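The **cylinder** is a solid with two flat round ends and one curved side, and is the shape most people draw when asked to draw a tin. The word comes from the Greek for "roller", which tells you what the Greeks did with theirs.

In strict geometry a cylinder has no top or bottom, only bases, and goes on being a cylinder however it is laid down. Everyday speech is less patient. A tall one is a tube, a flat one is a disc, and one as tall as it is wide is usually called stubby.
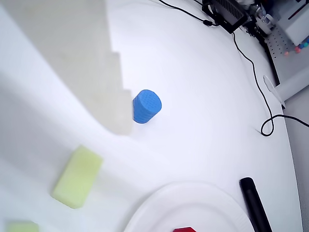 ## Volume

The volume is the area of one base multiplied by the height. Pupils have been told this for more than 100 generations and continue to use the diameter by mistake, which gives an answer 4 times too large.

## The Sosemholm standard

The town of Sosemholm adopted an official cylinder in April, after a long quarrel over grain measures. Its keeper, Demyd Bilyk, recorded 3,861 complaints that it was too small. His successor, Matvii Hrytsenko, had it measured again and found the buyers were right. The sellers asked for a third opinion.

## See also

- Cone
- Prism
- Groler measure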